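3.2 Collecting demonstrations with two hand-held grippers

I'll say up front that we didn't plan to use two grippers. The first version of Trillstead had one, held in the right hand, and the left hand just sort of hung there. By April I'd watched enough people steady a container with their free hand (which our policy couldn't see and a robot couldn't copy) that we gave in and built a second one. Everything in this section uses the two-gripper setup.

Each gripper has its own camera looking past the fingers, and a cube with printed fiducial markers rides on the body. A head-mounted camera sees both cubes most of the time, and that's how we get the pose of one hand relative to the other. Visual odometry from the gripper cameras fills in when a cube drops out of view. We tried odometry alone at first and it was fine for short reaches, but the two hands slowly drifted apart over a long episode, and a few centimeters of drift is plenty to ruin a handover.

The wearer gets a small chest monitor as well. Nizar Qaisi pushed for this and I argued against it (more weight, more cable), and he was right. Before the monitor, we found out about a dead stream when we got back to our desks. Now the person collecting can glance down and start over.

Figure 4 gives one view from each kind of camera, in the same room.

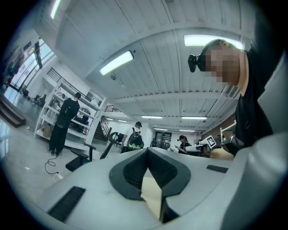
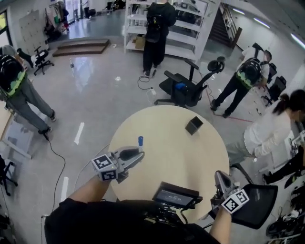

Figure 4. Views recorded during collection. First: from a gripper camera, with the finger pad in the middle. Second: from the wearer's side, with both grippers at the round table and an object with a blue cap between the fingers of the left one.
Varemthorpe Manipulation Group, Degefa Institute

You'll notice the gripper camera picks up a whole lot of room. I used to think of that as a nuisance, and for the policy it mostly is, but ceilings turn out to be great for tracking! Light fixtures, beams and panel edges don't wander off in the middle of an episode the way people do. When we masked the upper third of the gripper images before running odometry, we lost track far more often, and the worst failures came when the wearer turned the gripper palm up. So we keep the full view for tracking and crop later for training.

People walking by are a different story. We collect in a shared space and we never asked anyone to stay out of it. Feature points that land on a moving person are thrown away by the outlier check, and with a lens this wide there's normally enough background left over. The episodes that did fail were the ones where somebody's torso was right up close to the lens, and those we drop.

What we ended up with

The raw set has 3,226 episodes. An episode runs from the moment both grippers enter the table area until both leave it, and the wearer marks the start and stop with a long squeeze. We then filter in two passes. Pass one is automatic and removes anything where tracking was lost for more than half a second or where the two gripper clocks disagree. That took out 530 episodes, and most of the clock trouble came from a single bad cable early on. In pass two I went through what was left by hand and took out the ones where the wearer had bumped the table or started the wrong task. From the remaining pool we draw 2,000 episodes for training and hold back 400 for evaluation, with no wearer appearing in both.

I want to be clear that the hand pass is subjective. I tried to write down rules as I went, and they're in the appendix, but rule six is basically "looks hesitant," and a second annotator wouldn't agree with me every time. We reran training with the hand pass skipped to see how much it mattered. For pick and place the difference was small enough that I wouldn't bother doing it again. For the two-handed tasks it mattered quite a bit, mainly in the moment where one hand waits for the other. If the demonstrations are full of fidgety waiting, the policy learns to fidget too.

Time alignment deserves a note, as it cost us the most work. The head camera and the gripper cameras don't share a trigger. We flash a Grallulbridge sync pattern on the chest monitor at the start of each session and line up the streams on it afterward. The wearer has to hold both grippers over the monitor for this, which feels silly, and people forget. When they forget, we fall back on matching the marker cube motion in the head view against the odometry from each gripper. The fallback is good to within a frame or so, except when the hands are barely moving.

Section 3.3 covers how the aligned streams are turned into actions.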